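Prutari Wrist Kit, Evaluation Unit: README
Last edited 12/18/22

Contents

This package holds the recordings, configuration files and notes from our evaluation of the Prutari wrist kit, a bolt-on camera and gripper set sold through Brornolus. The unit was fitted to both arms of our bench robot at the Huvdale lab. The README covers what is in the package, how the recordings were made, and which parts of the kit worked well enough to recommend.

Directory layout

episodes/ one folder per recorded run, 134 in total
config/ arm limits, gripper force settings, camera intrinsics
calib/ calibration captures, left and right wrist
notes/ operator log, plain text
tools/ the loader and the replay script

Each episode folder contains a wrist video per arm, a joint state file and a short metadata file. Joint states are in radians. Gripper opening is stored as a fraction, with 0 closed and 1 fully open. Timestamps are in nanoseconds and come from the host clock, so they can be compared across both arms without an offset.

Tasks

Two tasks are included. The first, loop_place, uses a wooden cylinder as a carrier for a plastic cable tie closed into a loop. The arm holds the cylinder level and moves the loop toward one of several upright metal stands on a perforated tabletop. The second, peg_sort, uses short pegs and a tray. There are 73 episodes of loop_place; the remainder are peg_sort.
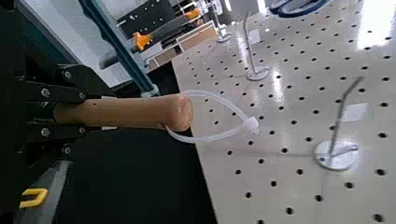
The default grip force shipped by Prutari is set for soft goods and is too low for round stock. We raised it to 60 percent of maximum for loop_place and left it there for all runs. The value is in config/grip_right.yaml. At the default setting the cylinder rotated in the fingers when the arm changed direction, and the loop swung enough to spoil the approach.

Exposure was fixed before recording. Bright tabletops still clip in parts of the wrist view, mostly far from the gripper. Anyone training on these files should check the upper rows before using them for depth or segmentation. We did not mask or correct anything.

Success labels

The metadata field "outcome" takes the values done, missed or stopped. Labels were entered by the operator at the end of each run. Of the loop_place episodes, 41 are marked done. A stopped run is one the operator ended by hand, and the reason is given in notes/ under the episode number.

Kit notes

Mounting takes a hex key and goes quickly. The camera bracket holds its position between sessions. The supplied cable is short for a full wrist turn and we replaced it with a longer one. The Saarela driver installs cleanly but resets white balance on reconnect; run tools/lock_wb after any unplug. The printed manual lists the finger bolts in the wrong order, and the PDF has the correct drawing.

Known issues

The left wrist video is missing from four peg_sort episodes.
Calibration files made before February used an older board size and are kept in calib/old.
The replay script does not check joint limits. Run it in simulation first.

Use

Recordings may be used for research and internal testing. Do not redistribute the config folder, as it contains vendor defaults.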